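Filed under: Short Fiction › Kitchen Table Stories

The Good Cloth

My grandmother left me three things: a recipe for almond boats, a white bowl, and a tablecloth that had been through more suppers than anyone in Nornwood could remember. The recipe was the prize, of course. People used to come over from Stamstead for those boats! They were little brown hollow things with a raised edge, baked until they coloured properly and then left on the cloth to cool, one by one, while the whole street pretended to be passing by.

I was 30 before I made them myself. I'd put it off for years (what if they were terrible?) and then one January, with the heat sitting on the roof and every sane person down at the river, I turned the oven on and went for it.

The first tray was a disaster. The second was a glorious disaster — they'd spread into each other and come up like a map of some country nobody had bothered to conquer. I ate it standing up. By the third I'd found the line in the recipe I had skipped, written sideways up the margin in pencil so soft it was nearly gone: pinch the ends, you goose.

So I pinched the ends.

Oh, the smell! It was butter and burnt sugar and her apron, all at once. I took the cloth out of the bottom drawer and threw it over the table without ironing it, which she would have had words about. It still had its marks. There was tea on it, I'm sure, and gravy from the Christmas the Dorkov stove caught fire, and a long streak that my aunties had argued over for 14 years. Plum, said one. Rust, said the other. I have always been firmly on the side of plum.

The recipe's last step is the one I love best. You don't put a boat on a plate. You lift it off the cloth and carry it to the bowl, and for a moment you hold it over the rim and make a wish for whoever is going to eat it. Then you let go. She did it every time, even when there were 39 to get through and a queue at the flywire door, and she never once hurried the wish.

I set out the white bowl. I chose the best boat of the batch, a bit lopsided, more of a triangle if you're being strict, and I thought about who it was for.

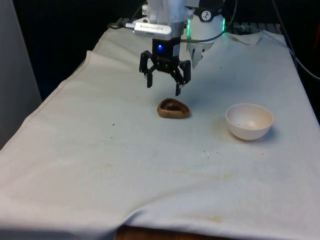
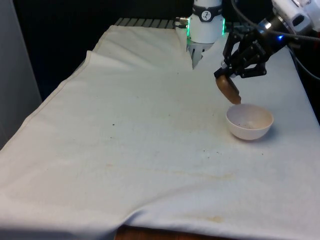 The good cloth, the bowl and a boat.

Comments (3)

pathirana_reads: I laughed out loud at "you goose". My nan wrote in margins too, mostly insults!

stamstead_local: Plum. Definitely plum. Lovely story, and now I want to bake something.

teacosy39: Please tell us who the wish was for! Or don't, I like wondering.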